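Looking after silent films on disc and reel at home

Updated 13th August

Most collections of silent films in private hands are a mixture: a few reels of small-gauge film, some tapes, and a larger number of discs. Each needs different storage. The notes below cover cleaning, shelving and playback for all three, and apply equally to dramas, comedies and newsreels.

Room conditions

Keep everything in a room that holds a steady temperature. Lofts and garages are unsuitable, as both swing too far between June and winter. A cupboard on an inside wall is usually the best place in an ordinary house. Relative humidity should stay between 30 and 50 per cent for film. Discs will put up with more.

Place a cheap humidity gauge on the same shelf as the films and read it weekly for the first 2 months. Ours is a Stoduvov dial type, which reads slightly high and has to be corrected with a small screw at the back.

Reels

Small-gauge prints should lie flat in vented cans. Do not stand them on edge. Open each can once a year and smell it. A vinegar smell means the acetate base has started to break down, and that reel must be moved away from the others the same day.

Wind by hand, slowly, under even tension. Loose winding lets the turns rub against each other and leaves fine vertical scratches. Write the title, the length and the projection speed on the can and on the leader. Speed matters more with silent films than with sound - a comedy shot at 18 frames per second and shown at 24 looks frantic, and the title cards go by too fast to read.

Never use household tape on a broken splice. It creeps, and the glue spreads to the next turn.

Discs

Hold by the edge and the centre hole. Wipe from the centre outwards with a dry microfibre cloth, in straight lines. For greasy marks use a cloth dampened with distilled water, then dry at once. Window cleaner and furniture polish will cloud the surface.

Paper sleeves are acceptable for a week or so. For longer storage use hard cases, upright. The Grovlow 38 holds that number of discs in rigid trays and is the only folder type we would still buy. The older Bosia wallets have soft pockets that stick to the disc in warm weather.

The work surface

Clear a table before opening any can or case. Wipe it down, let it dry fully, and wear cotton gloves for film. Keep drinks in another room.

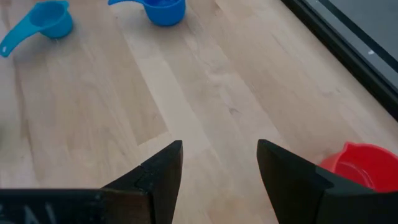
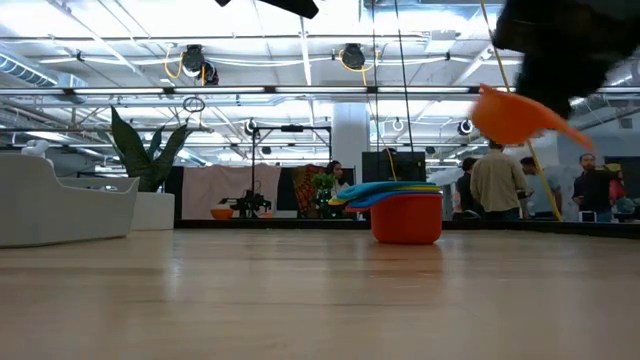

Cataloguing

A plain spreadsheet is enough up to 800 titles. Use one line per copy, with columns for title, year, running time, format, source and condition. Running time should be the measured figure. One of our discs is listed on its case as 80 minutes and plays for 73, having been transferred at a faster speed.

Record the music separately. The same film is often issued with a piano score on one disc and an orchestral one on another, and the cases seldom make this clear. Shin labels in the small size fit the spine of a standard case and peel off cleanly.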